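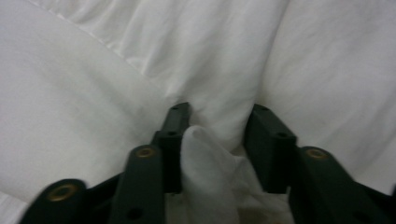 White fabric with a fold pulled up.

Is Prusholm coming back, and is Liv Eide still in it?

Posted by kettleside, 2020-09-24

I watched the last series of Prusholm when it was on in March and thought the reunion episode made it plain that Liv Eide was leaving. She said she'd had enough of the group and walked off the set before the end. Now my sister tells me a new series is being filmed and Liv is in it. I can't find anything official. Her own page hasn't been updated since the summer. Does anyone know for certain? Also, is it true that the cast only get paid per episode? I read that on a forum and it didn't give a source.

marrowfat

A new series has been ordered, 12 episodes, two fewer than last time when there were 14. That was in the channel's autumn listings. The listings don't name the cast, so anyone saying Liv is definitely in or out is guessing.

What I can tell you is that she didn't say she was leaving the programme. I went back to the reunion. Her words were that she was "done with this lot for tonight", and the trailer left off the last two words. She does walk off, but she is back on the sofa for the closing part, after the adverts. A lot of people switched off before then.

On the pay, I've seen per episode and I've seen a flat fee for the series. I wouldn't trust either. Contracts on these programmes are usually private and can differ from one person to the next.

dunlin_p

shes in it. my cousin saw them filming outside a restaurant and she was there with the one who runs the candle business. never liked her anyway, Urside is better

Hattie B

I'd be careful with sightings. The cast of Prusholm and the cast of Urside go to the same events, and Liv was a guest on two episodes of Urside last year, so cameras near her could be for either.

If you want to know early, look at the opening titles when the first trailer comes out. The full cast get their own shot with a name under it. Friends of the cast don't, even if they turn up every week. Last time the trailer was out three weeks before the first episode. There's a long thread on the fan board with 511 replies, but most of it is an argument about the dinner party and I wouldn't bother reading it.

Related
Who left Urside after the second series?
Where can I watch old episodes of Prusholm?
Was the Tymoshchuk wedding filmed for television?
Gramero: is the house real or a set?
How do people apply to be on Gramero?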